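¿Pueden ya las máquinas con las tareas de casa?

Llevo un tiempo queriendo escribir sobre esto y siempre lo dejo a medias. La pregunta me la hacen en las comidas familiares desde que saben que trabajo en automatización: cuándo va a haber un robot que recoja la casa. Suelo contestar que depende de lo que se entienda por recoger, y ahí se acaba la conversación, porque es una respuesta aburrida. Voy a intentar explicarla aquí con más calma.

Empiezo por lo que sí funciona. En casa tenemos un aspirador automático desde hace años y no pienso volver atrás. Hace mal las esquinas y hay que quitarle los pelos del rodillo, pero el suelo está más limpio que cuando dependía de mí. El lavavajillas también es una máquina que hace una tarea doméstica, aunque ya no lo llamemos robot. Lava mejor que yo y gasta menos agua que yo. Lo que no hace es llenarse ni vaciarse, y si sumo el tiempo que paso con la puerta abierta colocando platos, me sale bastante más del que me gustaría.

En los talleres pasa algo parecido. En Clellwood, donde trabajé antes, había una línea de envasado que funcionaba a 40 piezas por minuto sin que nadie la tocara en toda la mañana. Al final de la línea, dos personas metían los sobres de repuestos en bolsas de tela con cordón. Se intentó automatizar ese puesto 2 veces. La primera vez el brazo cerraba la bolsa con el sobre fuera. La segunda funcionó, pero solo si alguien dejaba la bolsa abierta y bien colocada delante, y esa era precisamente la parte que llevaba tiempo. El puesto siguió siendo manual y, que yo sepa, lo sigue siendo.

La bolsa es un buen ejemplo de lo que cuesta. Una caja tiene seis caras y siempre las mismas. Si la coges mal, se te cae, pero sigue siendo una caja. Una bolsa, una chaqueta o una mochila cambian de forma en cuanto las tocas. La cremallera puede estar en cualquier parte. Las correas se enganchan. Para una persona es tan poco problema que ni lo ve: levanta la mochila con una mano, la gira un poco, busca la anilla con el pulgar y tira. Probad a hacerlo con unas pinzas de cocina en cada mano y contadme.

De eso va buena parte de lo que se está haciendo ahora. Se ponen unas pinzas en las manos de una persona, con marcadores para saber en cada momento dónde están y cómo están giradas, y se le pide que haga la tarea muchas veces. Después se entrena un modelo con todo ese material. La idea es que la persona ya resuelve el problema con la misma limitación que tendrá la máquina, que son dos mordazas y ningún dedo.

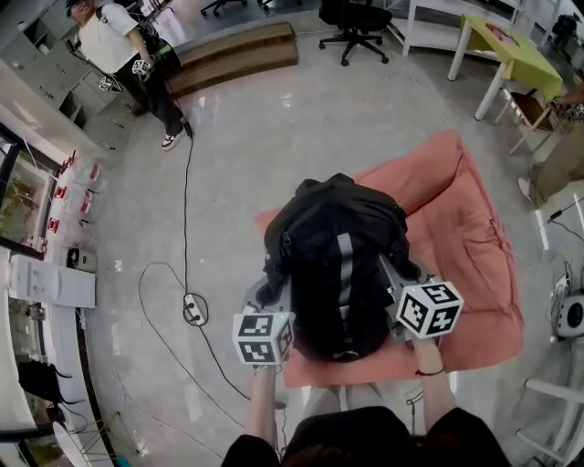 La ventaja del método es que sale barato comparado con tener un robot completo ocupado toda la jornada. Una persona aprende a usar las pinzas en una mañana y se puede trabajar en sitios normales, con cables por el suelo y sillas por medio. Eso me parece más importante que la precisión. Durante mucho tiempo las demostraciones se hacían sobre una mesa limpia, con luz uniforme y el objeto siempre en la misma esquina, y luego en una casa de verdad no servían.

La desventaja es que hacen falta muchísimas repeticiones y que las repeticiones no son todas igual de útiles. En un proyecto pequeño que seguí de cerca, al que llamaban Plemine, juntaron 1181 demostraciones de tareas con bolsas y ropa. Cuando se pusieron a revisarlas, buena parte eran casi la misma: misma mochila, misma postura, misma forma de agarrar. El modelo aprendió muy bien a manejar esa mochila. Con otra más blanda, de las que se doblan sobre sí mismas cuando están vacías, se quedaba con un pliegue de tela entre las mordazas y seguía adelante como si lo tuviera todo cogido.

Yo estuve presente en una de las pruebas. De 10 intentos con la mochila conocida, salieron bien casi todos. Con la blanda no salió ninguno que yo daría por bueno si me lo hiciera un ayudante en casa. Lo cuento sin ánimo de criticar, el equipo era competente y lo tenía muy claro. Pero luego vi el vídeo que se publicó y, como es lógico, era el de la mochila conocida.

Por eso recomiendo mirar tres cosas cuando os enseñen un robot doblando toallas o recogiendo un cuarto. Si el vídeo está acelerado, que muchas veces lo está y lo pone en pequeñito. Si los objetos son los mismos de siempre. Y qué pasa cuando algo falla, si la máquina se da cuenta y vuelve a intentarlo o si alguien tiene que entrar a colocarle las cosas. La tercera es la que más me importa. Una persona torpe que se da cuenta de que se le ha caído el calcetín acaba recogiendo la habitación. Una máquina rápida que no se entera deja el calcetín y sigue.

También está la cuestión de la fuerza. Las pinzas actuales agarran bien las cosas más o menos rígidas, y con tela gruesa se defienden. Con tela fina, bolsas de plástico o un vaso mojado la cosa cambia mucho. Nosotros notamos que algo se nos resbala antes de que se caiga y apretamos sin pensarlo. Hay sensores para eso y algunos funcionan, pero se gastan, son caros y casi siempre se acaban quitando del presupuesto.

¿Entonces, para cuándo? Yo separaría las tareas. Mover bultos cerrados de un sitio a otro en un almacén, eso ya se hace. Recoger objetos sueltos del suelo y echarlos a un cesto, lo veo cerca, con errores y despacio. Vaciar un lavavajillas con platos normales, también, si no os importa que tarde lo que tarda en hacerse un cocido. Hacer la mochila del colegio, con el bocadillo arriba para que no se aplaste y el cuaderno que está debajo del sofá, no lo veo todavía.

En Rostami, la empresa donde estoy ahora, nos preguntan mucho por esto último, aunque en versión taller: preparar la bolsa de herramientas de cada técnico. Nuestra respuesta de momento es cambiar la bolsa. Si el técnico acepta una maleta rígida con huecos, la podemos llenar con una máquina mañana mismo. Casi ninguno acepta, porque la maleta no cabe detrás del asiento de la furgoneta. Los entiendo, yo tampoco cambiaría mi mochila por un maletín para ponérselo fácil a un brazo.

En octubre tengo que ir a Sultundale a ver una instalación de lavandería industrial donde, según me cuentan, ya separan la ropa sin ayuda. Tengo curiosidad por ver qué hacen con las fundas nórdicas, que a mí me cuestan la paciencia cada dos semanas. Si me dejan contar algo, lo pondré en otra entrada.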